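Return to training after illness: does our league need medical clearance for every player?
Posted in Club Administration, Sep 26, 2020

Dolores Mbeki
I serve as secretary of Wogan Athletic, an amateur soccer club that enters 4 teams in the Clondik regional league. One of our under-18 midfielders was unwell for several days with a fever and a cough. His parents have informed us that he feels fully recovered and wishes to resume training at once. The coach is in favor. I am less certain.

The league handbook states that a player returning from illness must be "fit to participate," but it does not say who is to make that judgment or whether it must be recorded in writing. The handbook was last revised in January, and the section on player welfare was not changed. I should be grateful to hear how other clubs have read this wording. In particular, I would like to know whether a note from a parent is sufficient, and whether individual training away from the club is covered by the same rule.

I have written to the league office and have not yet received a reply. 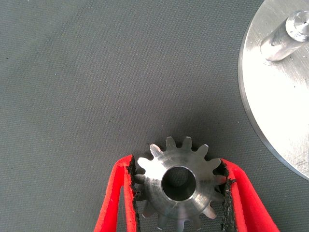
Spur gear held in the gripper

Kedir Abdella
The wording you quote appears on page 136 of the handbook and should be read together with the general duties of clubs set out at the beginning of that chapter. Those duties place the decision with the club, not with the parent or the coach alone. A parent's note is useful evidence, but it does not discharge the club's responsibility.

At Visley Rovers we apply the following procedure to all players under 18:

Step 1. Written notice
The parent or guardian informs the club secretary in writing of the nature of the illness, the date on which it began and the date on which symptoms ended. The secretary keeps this notice with the player's registration form.

Step 2. Medical opinion
Where there has been fever, chest pain, fainting or shortness of breath, the player does not train until a doctor has seen him or her and confirmed in writing that exercise may resume. Our club makes no exceptions to this step, including for first-team matches. Please do not rely on the player's own account, as young players are often eager to return before they should.

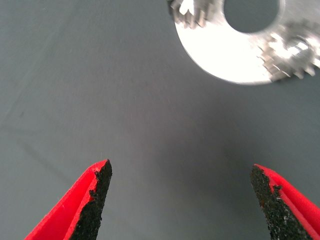
Step 3. Gradual return
The player begins with 2 light sessions and does not take part in contact work during either of them. The coach observes and notes any unusual tiredness. If the player reports dizziness, a racing heartbeat or pain in the chest, the session ends immediately and the matter goes back to the doctor.

Step 4. Confirmation
The coach and the secretary both sign the return form. Only then may the player be named in a match squad.

With regard to individual training, the league's rules apply to organized sessions. A run in the park arranged by the family falls outside them. If your coach has sent the player a training plan to follow at home, however, I would treat that as a club activity and suspend it until Step 2 is complete.

You should also speak to your insurer. Our policy requires that any known medical condition be declared before a player returns, and yours may contain a similar clause.

wingback_tulitz
We just ask the parents. Never had a problem with it in 3 seasons. If the kid says he is fine and the coach says he is fine then let him play, it is only training. The league never checks these forms anyway.

Dolores Mbeki
Thank you both. Mr. Abdella's reply is most helpful, and I have asked the family to arrange an appointment with their doctor. The player has been told that he may attend sessions as a spectator in the meantime. I have also asked our coach to withdraw the home running plan that he sent out to the squad, insofar as it concerns this player.
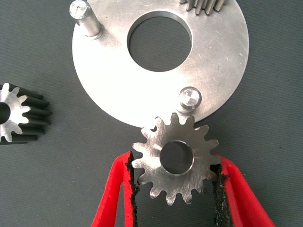
I remain unsure on one point, namely whether the return form should be sent to the league or simply held by the club. Our previous secretary sent everything to the Tulitz office, but I can find no rule that requires it.

Kedir Abdella
Hold it at the club. The league may ask to see it, and you should be able to produce it on request, but there is no duty to submit it. Medical details should be kept in a locked file or a protected folder, with access limited to the secretary and the welfare officer. The coach needs to know only whether the player is cleared and whether any limits apply.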